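カテゴリ:講演メモ/暮らしと片づけ
最終更新:9/17/22

話すときの原稿。ハロネン集会室、持ち時間24分。

まず自己紹介は短く。片づけの相談を1985年から続けていること、フィスミネの講座で二月にも同じ題で話したことだけ言う。

本題。寝室に散らばる小物の話。ポケットティッシュ、充電コード、読みかけの紙。引き出しに入れる前に、いったんベッドの上に全部出してもらう。床に出すと腰がつらく、途中でやめる人が多い。ベッドなら寝るまでに終わらせるしかない。

次に箱。ふたのない段ボール箱を一つ、ベッドの真ん中に置く。仕切りは買わない。最初の日は底が見えているくらいでよい。箱に入れるのは寝室で使う物だけ。迷った物は箱の外に残す。

ティッシュの扱い(ここは質問が出る)。封を切った物から先に使う。開いた口を上にして箱の端に立てる。香りつきの物は、匂いの移りやすい布と分ける。まとめ買いは六個まで。ペルヨ・ヤースケライネンさんの家では、かばんごとに開けかけが入っていて、集めたら当分買わずに済んだ。この話は一分以内。

スマートフォンは箱に入れない。作業中はベッドの端に置き、一覧を見ながら進めてよい。ただし返信は後にする。

費用の話。箱はもらい物で足りる。買い足すとしても最大1000円。

最後に質問を受ける。配布資料は出口の机。

シェア 6 コメント 0

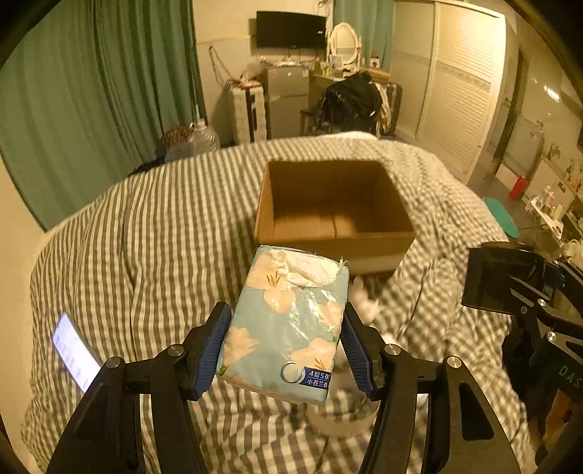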